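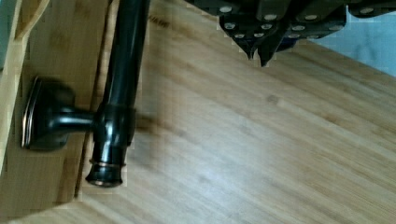 Bamboo is a grass. It belongs to the same family as the stuff your dad mows and the stuff the dog throws up. It got taller than its cousins, it got harder, and then it moved into the kitchen and started pretending to be a tree. It does a pretty good job, too. Look at the pale surface near the shiny black pipe. Most people would call it wood and go back to looking for a snack. Even grown-ups call it "bamboo wood," and grown-ups are supposed to have this sorted out by now.

So how do you get a flat tray out of a giant blade of grass?

## First, wait

A bamboo stem is called a **culm**. (Say it like "column" if you were in a hurry.) Culms shoot up amazingly fast, and some reach their full height in a few months. After that they don't get any taller or any fatter. They just stand around getting tougher.

Young bamboo is too soft and too full of water to make a decent tray. The growers who supply Sulley, a company that makes trays and boxes, leave their culms alone for 5 years. You may know some older cousins who use their time the same way.

## Then, deal with the hole

Here is the big problem with bamboo: it's a tube. Cut down a tree and you get solid wood all the way through. Cut down a bamboo and you get a straw with walls inside it.

The fix takes some patience:

1. Saw the culm into short lengths.
2. Split each length into long, skinny strips.
3. Shave off the green outside, and knock out the bumps where the walls were.
4. Boil or steam the strips. This gets rid of sugars that bugs would love to eat.
5. Dry them, glue them side by side, and squash them in a press until the glue sets.

The biggest panel in the Sulley workshop at Gistcombe uses 300 strips. On a good day the saw there cuts 1,000 of them, and somebody has to sweep up afterward.

Once you have a panel, you can treat it like a plank. Cut four low walls, fix them together, and you have a box. Put a bowl in it and everyone will say how tidy you are. Leave a panel flat and it makes a fine place to rest a blue plate holding lunch. If lunch is a plush lemon, a plush banana and a slice of plush watermelon, you won't even need napkins.
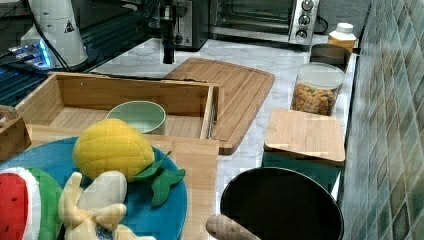

## Is everything in the kitchen secretly grass?

No, so please don't go around telling people that.

A big cutting board with warm brown tones may well be regular wood, from a regular tree. The white counter with faint gray lines is marble, and marble is rock. The watermelon is fabric, and so is the rest of the fruit.

To check for bamboo, look closely at a plain bit that hasn't been painted. You may spot long, thin strips with darker lines crossing them here and there. Those lines mark the places where the culm had its inside walls. They're called **nodes**.

Tree wood doesn't have nodes like that. It has grain, made by rings that grow year after year, and sometimes round knots where branches used to be.

## Looking after your grass

Wipe it with a damp cloth and dry it right away. Don't leave it soaking in the sink, and keep it out of the dishwasher, where the heat and water can make it crack or split.

You don't have to mow it.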